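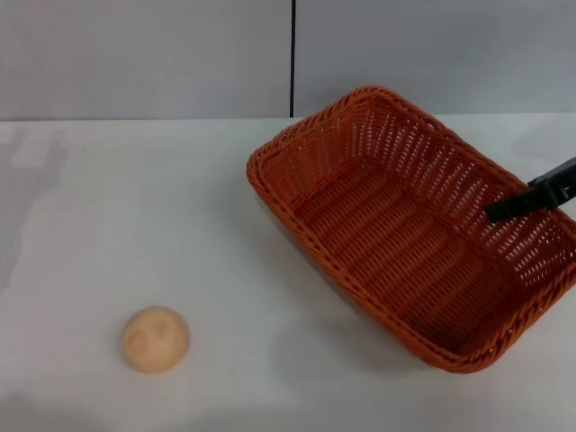
Product Review: Horard Rectangular Storage Basket, Terracotta

Prepared by the Household Goods Review Desk, Hodport Consumer Library

The Horard rectangular basket is an open-top container in synthetic rattan, sold for use on shelves, counters and tabletops. The Library purchased four of them in May at the regular retail price and placed them in daily service in the staff kitchen, the front desk and the linen room. This review reports on their condition and usefulness as of 7th October. The manufacturer did not supply samples and was not shown the text before publication.

Construction

The basket is woven throughout from synthetic strands, including the floor, where parallel ribs run the length of the basket. The walls are an open weave with small rectangular gaps and they slope outward toward the top. The rim is braided, thicker than the walls and rounded, so that the basket can be carried by the edge without discomfort to the fingers. There are no handles and no lid. Readers who intend to lift a full basket from a high shelf should take this into account.

Rigidity is good at the corners and moderate at the middle of the long sides. When the front desk basket was filled with returned library cards and pamphlets, the long walls bowed slightly and recovered once the contents were removed. One basket in the set of four arrived with a loose strand end on the underside. It was tucked back by hand and has given no further trouble.

Color

The catalog calls the color "terracotta." Reviewers found it a warm burnt orange, brighter on the rim than on the sides. It suits a white or pale surface well. Purchasers matching it to brown natural wicker already in the house will find the difference noticeable, and are advised to see the basket in person before ordering several.

Use in the kitchen

Rosimeire Barbosa supervised the kitchen trial, in which one basket held bread rolls and wrapped snacks on the counter and a second held fruit. Air passes freely through the walls, and no musty odor developed over the trial period. Crumbs do fall into the grooves of the woven floor and some pass through to the counter. A cloth liner resolves this. The baskets are sold without one, and the liner offered by Urquhart for baskets of a similar size was found to be too short for the Horard by the width of a finger at each end.

Use in the linen room

Folded hand towels and napkins sit neatly against the straight sides. The weave did not snag cotton or terry cloth. It did catch on a loosely knitted dishcloth, and reviewers would not recommend the basket for lace, open knits or fine hosiery unless it is lined.

Cleaning

The care leaflet permits wiping with a damp cloth and mild soap. Staff rinsed each basket under the tap on two occasions and left it upside down on a rack. The outside was ready for use within the hour, while the inside of the braided rim held moisture until the following morning. Dust collects along the rim and is best removed with a soft brush. No fading was observed, although none of the baskets stood in direct sun.

Comparison

The Zumell wire basket, reviewed previously by Innes MacAulay, is stiffer and easier to wash, but it marks painted shelves and lets small articles drop through. The Horard left no marks on any surface during the trial. For holding jars, cans or other heavy goods, the Zumell remains the better choice. For linens, bread, mail and general tidying, the Desk prefers the Horard.

Rating

Construction: good
Appearance: very good
Ease of cleaning: fair
Value: good

Recommended, with the reservations stated above concerning liners and heavy contents.

Corrections and reader reports may be addressed to Dagmar Hrnčiar at the Review Desk, quoting review number 306. Two of the trial baskets remain in service in the linen room and will be inspected again next May.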